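Wavex handheld gripper pair, with the Ornen practice guide: review after one month

Supplied by: Biltgate
Tested: April, on a single station
Reviewed by: Milagros Bravo

The Wavex pair is sold to groups recording manual tasks for later use in robot training. The kit comprises two grippers, two marker cubes, a timer display and a printed copy of the Ornen practice guide, which runs to 148 numbered clauses. Most reviews of the kit deal with the hardware and leave the guide in the box. I have done the reverse as far as possible, because the hardware is competent and the guide is where buyers will either save time or lose it.

Clauses 1 to 40 cover the operator. Sleeves should be plain and close-fitting, cables should be routed along the forearm, and the markers must not be covered by the wrist at any working angle. All of this is sensible and can be checked in under a minute. The clause on grip posture is weaker. It specifies an elbow angle without saying how it should be measured, and two supervisors will reach two different answers. 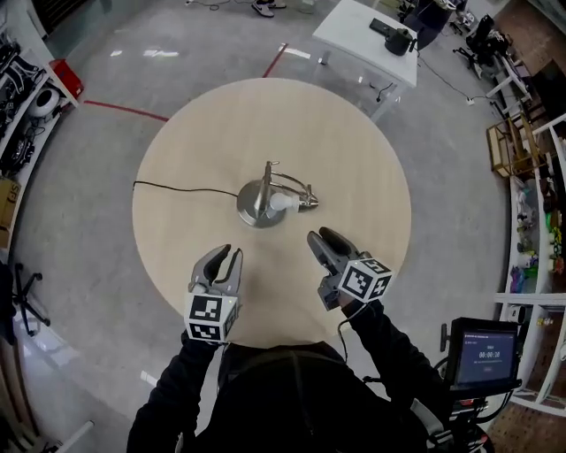

Clause 52 onwards is the part I would keep if the rest were lost. It deals with the object under manipulation and its surroundings, and it is written by someone who has had to throw away recordings. Mains leads are treated as part of the object: a lead that crosses the work surface must be noted on the session sheet, together with the edge it leaves by. A desk lamp such as the one on the round table, with its black cord running across the top and over the side, needs such an entry before the first take. The older Casado checklist, which many groups still use, has no field for this. It also has nothing on bright metal, whereas Ornen asks for a trial take with any chromed or brushed part in the working area. I followed this throughout and discarded five takes at the trial stage. Under my previous procedure they would have gone through to processing.

Floor marking is covered in three clauses. The guide permits tape but requires one colour per meaning across the whole site. It does not say what to do where existing tape from another activity is already down -- a common situation in shared rooms, and a surprising omission.

The timer rules are strict. The operator must be able to read elapsed time without stepping away from the table, and no take may exceed 300 seconds. I found the limit generous for single-object work and slightly tight for anything with a lid.

Hardware, in brief. The fingers open and close evenly and the tips have not worn to any degree I could measure. The marker cubes stay square on their mounts. The dangling cable on each gripper is too long for a short operator and has to be clipped, and no clips are supplied. I completed 110 takes without a tracking failure that could be attributed to the cubes.

Two complaints about the guide as a document. First, "shall" and "should" are used interchangeably in the section on housekeeping, so it is not possible to state that a site complies with it. Secondly, the index refers to page numbers from an earlier edition. Biltgate sent a corrected index on request -- a loose sheet, unnumbered.

Recommended for groups setting up a first station. Groups with a working procedure should borrow the guide, copy clauses 52 to 71 into their own documents, and decide on the hardware separately.

Posted 2023-06-10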